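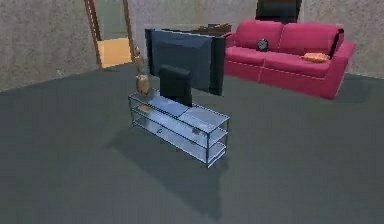

Stestlow wrote back overnight that the simulated rooms are worth continuing only if the placement of objects in them is as untidy as the placement in a lived-in house, and asked that we stop treating visual finish as the measure of a good scene. The remark is accepted. It has been entered against the April work plan and the remainder of this entry is organised around it.

**Status of the set**

The living-room portion of the Prindo collection stands at 611 generated episodes. Of these, 451 have passed the automatic checks and been released to the training store. The remainder are held under the "review" label and are not to be drawn on by the training jobs, including the short overnight ones. Colleagues who keep a local copy of the index should refresh it before starting anything new; the old index does not honour the label.

An episode, for the purposes of this notebook, consists of a start pose, a written goal, the full trajectory and the final state of every movable object. Partial episodes are discarded at source. We do not repair them by hand.

**Furniture with transparent faces**

The glass television stand continues to be the most instructive item in the living room. It has a top surface, a middle shelf and a bottom shelf, and small objects on the middle shelf can be seen through the glass from the open carpet side. The older Cusari planner treats anything visible as reachable along the line of sight. It therefore proposes paths straight through a panel, and the physics engine quite properly refuses them.

Two remedies were discussed:

- mark each panel as solid in the planner's own map, regardless of what the rendered colour channel shows;
- keep the failed approaches and label them, so that the policy is shown the contact as well as the correct route.

The first has been adopted for generation. The second has merit but must be kept in a separate partition, as the present loss function has no means of telling a deliberate negative from a poor demonstration. Mixing them in March cost us a full retraining and the reasons are set out in that month's entry.

Depth is a related concern. The simulated depth channel reports the true distance to the panel, whereas the physical sensor at the Geagea site frequently returns the surface behind it. A noise model for glass is in draft. Until it is merged, depth from any view containing the stand is to be flagged in the metadata.

**Start poses**

Sampling was found to favour open floor. With a wide stretch of carpet in front of the stand, a uniform draw places most starts there, facing the back of the television, and comparatively few near the sofa or the doorway. The policy has learned accordingly: it performs well on approaches across clear carpet and hesitates at the pink sofa. The sampler will be weighted by region, with the doorway and the gap between television and sofa given a fixed minimum share. The weights belong in the scene file and not in the launch script, where they were lost on the previous occasion.

**Object placement**

In response to the Stestlow remark, the placement rules were reread in full. The present rules allow a clock on a seat cushion, which is the sort of arrangement we want. They do not allow an object to lean, overhang or rest on another small object, and those restrictions account for much of the tidiness complained of. Leaning and overhang will be enabled first. Stacking is deferred until the settling step is more stable -- at present a stacked pair may still be drifting when recording begins, and the recorded start state is then wrong.

Goal wording also requires attention. "The item beside the television" is ambiguous wherever a second candidate stands within reach of the same phrase, and the tall golden piece at the left end of the stand attracts a disproportionate number of such goals. Writers are asked to name the supporting surface and the level in every goal. Where the object itself has no agreed name, use the asset label and add a note; do not guess at what it represents.

**Actions carried forward**

- Regenerate the held episodes with panels marked solid, using the original seeds.
- Move region weights into the scene file and record the change in the Cusari log.
- Enable leaning and overhang on soft furniture, then on shelves.
- Request glass returns from Geagea at two distances, with raw depth retained.
- Send Stestlow the revised placement rules for comment before the next large run.

Server time is booked from 16:30. The settling test runs first; if drift exceeds tolerance, the generation job is to be cancelled and the slot released to the navigation group.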